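4. What the simulated kitchen can and cannot tell us

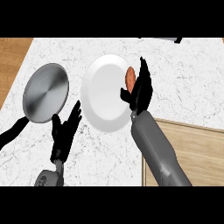 Figure 3. Patty-to-plate task in the simulated kitchen. The right hand holds the patty near the edge of the plate; the left hand is empty.

The build described in Section 3 sits on a bench in a shared workshop, and most of the hours spent on it so far have gone into work that never touches the bench. We train and check the controller in simulation first, then move it to the two arms. This section covers the simulated half. We want to be plain about how much weight it should carry, since our own view of it has dropped over the course of the project.

4.1 Choice of task

The task is small. A patty starts in a frying pan on a countertop and must end up on a round plate next to it. Either hand may do the work. We picked it because every workshop member who saw the project asked for something with food, and because an early version with wooden blocks gave us success rates so high that we stopped learning anything from them. The kitchen model came with the Predurico scene pack and we changed very little: we moved the pan and plate closer together, took out the stove, and replaced the default two-finger grippers with multi-fingered hands to match the ones we had built.

That last change cost more time than the rest of the setup put together. The hand model, which we call Norov after the folder it was first saved in, was drawn from our own printed parts. Ait Ali measured the finger links with calipers and entered the masses by hand. We later found that two links had been entered with the wrong mass, and we reran everything that came before the fix. None of the earlier numbers are used in this paper.

4.2 What counts as success

Published results on tasks of this kind often report one number. We think that number hides too much. A run in which the patty drops from a height and happens to settle on the plate is scored the same as one in which it is lowered and let go. Our first scoring rule had exactly this fault. It checked only whether the center of the patty was inside the rim of the plate at the end of the run, and under that rule the controller looked much better than it was.

Figure 3 is a good case for caution. The patty is between the fingers and thumb, close to the right side of the plate, and from this view it overlaps the rim. A reader skimming the page could take it for a task nearly done. A single view does not settle how high the patty is or whether the grip would last through the release. We ask readers to give the figure the same weight we do, namely that it shows the layout and the hands and very little else.

The final rule asks for three things. The patty must be resting inside the rim, the hand must have let go of it no more than a short distance above the plate, and neither the plate nor the pan may have been pushed from its starting place by more than the width of a fingertip. Valtonen wrote the second condition after watching replays of runs that had passed the old rule. She marked each by hand before the new check was coded, and her marks were used to test the check.

4.3 Results in simulation

We ran 400 trials with the pan and plate placed at slightly different positions each time. Under the old rule, 76 percent passed. Under the final rule, 20 percent did. We report both because we suspect that a good deal of the work we compared ourselves with early on was scored closer to the first way than the second, though few of the write-ups we read gave enough detail to be sure.

The failures were not spread evenly. Most came at release. The fingers opened at different speeds, the patty tipped, and it left the hand edge first. Some of this is a real feature of the hand, whose fingers are pulled by cords of unequal length. Some of it is surely the contact model, which treats the patty as a stiff body with a single friction value. A real sausage patty bends, sheds grease and sticks to things. We tried three friction settings and the pass rate moved with each, which tells us that the figure above depends on a value we more or less guessed.

The second group of failures involved the left hand. The controller is free to use both hands, and we had hoped it would learn to steady the pan with one while lifting with the other. We saw no steady sign of this. In most runs the left hand stayed open and upright between the pan and the plate, where it did no harm and no good. One could describe it as waiting its turn, and an earlier draft of this section did. We have taken that out. There is nothing in the logs to support it, and a hand that ends up in the same place whether or not it is needed is better described as unused.

4.4 Moving to the bench

We moved the controller to the real arms on 28th January. The bench has no marble and no frying pan with a brushed interior. It has a painted board, a cheap skillet and a dinner plate from the workshop kitchen, and a cooked patty was replaced by a rubber disc for all but the last few attempts. The arms are secondhand Skanunska units with new wrist plates, and the camera hangs from a shelf bracket.

We made over 6 attempts before the first clean placement, and then stopped counting for that session, because the wrist plate on the right arm had worked loose and the later attempts were no longer comparable. This is a poor basis for any claim about transfer. We include it because leaving it out would suggest that the simulated figure stands in for the bench, and we have no grounds to say so. A full bench trial is planned for August, with the plate position measured before and after each run.

Two differences showed up at once. First, the real counter surface is dull and even, while the rendered one is bright and heavily veined in places. The vision part of the controller had been trained on the rendered surface and lost the edge of the plate more often on the bench. We had expected the opposite, since a plain board should be easier to see past. Second, the real arms sag slightly when stretched out. The fault was most obvious on the right, where the fingers arrived lower than commanded and bumped the rim. A fixed offset in the wrist height helped, though it is a patch and will have to be set again if the arms are moved.

4.5 Cost and effort

Home and workshop builds are often said to be cheap because the simulator is free and the parts are printed. We kept a log of hours, and it does not bear this out. Setting up the scene was quick. Getting the hand model to behave like the hand was slow, and each change to the printed fingers meant going back to it. When a broken thumb link was replaced with a thicker one, the model was out of date for two weeks before either of us noticed, and the runs made in that period had to be thrown away.

We also tried Chraibi, a free tool that fits joint friction from recorded motion, in the hope of cutting this work down. It gave sensible values for the large arm joints and unusable ones for the fingers, where the cords stretch and the recorded motion lags the motor. We went back to setting the finger values by hand.

A builder with a smaller aim could skip most of this. If the goal is to check that two arms do not hit each other or the edge of the counter, the simulated kitchen is well worth having, and it caught one bad wrist path that would have driven the right forearm into the bench. If the goal is to find out whether a hand can put down a patty, we would now start on the bench with a rubber disc and build the simulation afterward, once there was something real to compare it with. Section 5 gives the parts list and the settings used for the bench attempts.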